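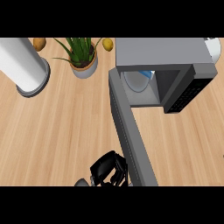
Planning a small public event starts with a count of what has to be on site before the first guest walks up. Week 6 of this course covers that count, which we call the load-in list. A load-in list is written per table, and it names every item down to the single piece. If a cooking demo table gets one small brown potato on a wood surface, the list says one potato, with the name of the person bringing it. "Food items" is not an entry. Neither is "misc."

Bring your own draft list to the section meeting. Deepika Kulkarni's section meets in the usual room, and Nhàn Tiêu's section meets next door until the end of term.

## 1. Running case: the Flutedberg Street Lighting

We will use the same case through the final. Flutedberg is a neighborhood shopping street, four blocks long, that turns on its holiday lights on a Saturday evening. The merchants' group has 21 member shops. The street closes to cars in the afternoon, the lights go on after dark, and everything has to be off the pavement before the buses start again.

Items fixed by the city permit:

- one stage, at the east end
- 59 vendor and activity spaces, numbered from the stage
- a clear lane down the center for fire trucks
- amplified sound off by 9 p.m.

The permit application goes in during October. Anything not drawn on the site map at that point needs an amendment, and amendments have a separate fee. Most student plans lose points here. They add a photo booth or a second food area in the last week of planning and never go back to the map.

## 2. Estimating the crowd

Last year's gate count for the case was 1648 people over the whole evening. That figure is total attendance. For planning you need the peak, meaning the largest number on the street at one time.

Steps:

1. Start from total attendance.
2. Estimate the average stay in hours.
3. Divide the total by the length of the event, then multiply by the average stay. This gives the average number present.
4. Adjust upward for the main moment. In a lighting event, people arrive for the switch-on and many leave soon after it.

Step 4 is a judgment call. Write down the multiplier you used and why. I will accept a wide range if the reason is there — a bare number gets half credit.

Restrooms, trash cans and security staff are sized from the peak. Food orders and printed programs are sized from the total. Mixing these up is the most common error on the midterm.

## 3. The schedule

Write the schedule backward from the switch-on. Everything before it is load-in, sound check and opening acts. Everything after it is closing acts and load-out.

| Block | Who is in charge | Must be finished before |
|---|---|---|
| Street closure | Site lead | First vehicle enters |
| Stage and power | Stage lead | Sound check |
| Vendor load-in | Vendor lead | Center lane is inspected |
| Opening acts | Stage lead | Speaker moves to the stage |
| Switch-on | Stage lead | Closing act |
| Load-out | Site lead | Street reopens |

Each block has one person in charge. Two names in a box means that the radio call goes unanswered while each waits for the other.

Leave slack between acts. A school choir of 80 singers takes longer to get on and off a stage than it takes to sing two songs, and a plan that gives them a five-minute changeover will run late for the rest of the evening.

## 4. Sponsors

The case has two sponsors. Drelari pays for the stage and gets its name on the stage banner. Hunix supplies the light strings and gets a line in the program and one activity space. Read both letters of agreement in the packet before you draw your map. The Hunix letter asks for a space "near the stage," and the stage vendor, Björklund, needs the area behind and to the left of it for its truck. You will have to put Hunix on the right or talk them into a space farther down.

Keep sponsor promises in one document. If a promise was made by phone, send an email the same day that repeats it.

## 5. Due next week

- Load-in list for any three spaces, one row per item, with a name in every row
- Peak estimate with the steps shown
- Backward schedule on one page

Map drafts are due the week after. Use the blank street plan at the back of the packet and draw in pencil. Space numbers should match the permit, including any spaces you leave unassigned.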